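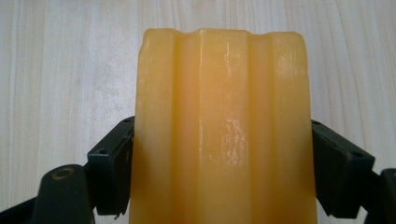

About us

Stustola makes and sells plain household soap from a unit on the edge of Fadstead. Nneka Idahosa started the business after several years of selling at Cheetham market, where she had a table next to the egg stall and used to run out before lunch.

We still make most things to her first recipes. The range is small - laundry soap, hand soap and a floor soap called Pekau that older customers ask for by name. We do not make shampoo, candles or gift sets, although we get asked every January.

Soap is mixed in batches, poured, left to set and then cured on racks for at least 5 weeks. The laundry soap has no added scent. The hand soap comes plain or with lavender. Full ingredients are on each product page and on the paper band.

We moved to the present unit when the old one became too small for the racks. It has 800 square feet of floor, a loading door at the back and a small shop at the front, which takes cards and cash. Parking is on the road.

Trade customers include launderettes, two guest houses and a boarding kennels. The minimum trade order is 10 kilos and we deliver free within the Fadstead and Cheetham area. Further out we use a carrier and charge what they charge us.

If you have a question about an order, please email with your order number - the phone is not always answered on pouring days.

Page last updated 27/02/2021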